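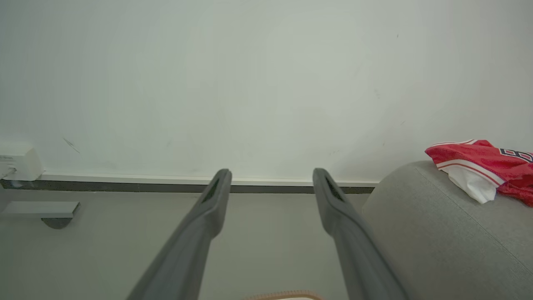
Jarska is our shirt-tidying project, and I'm the one on the remote controls this month. I drive the arms, the software watches, and someday it does the job without me — that's the plan! We want 101 good runs by February. A few favorites so far, newest batch first.

1. Got a grip on the red one. Fleecy cloth is way easier to pinch than the slick stuff, and I love that chevron. 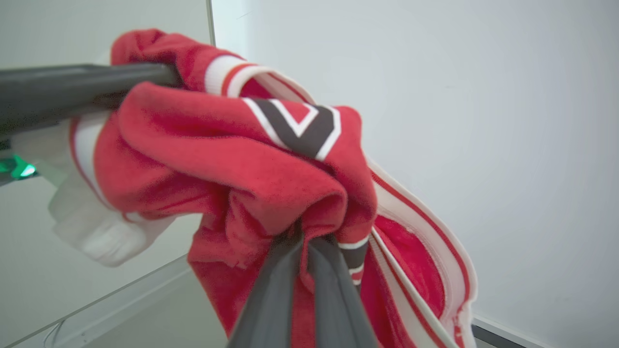 2. The sofa spot. I do this part slowly, two short moves, then over to the basket (my thumbs still ache).
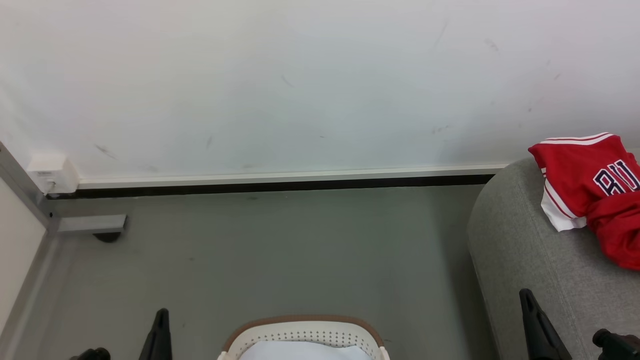 Both grippers up, basket in between, red top on the sofa.

Comments (2)

farouk_fan: How long did it take you to get the hang of it?

jedorton: Do socks next!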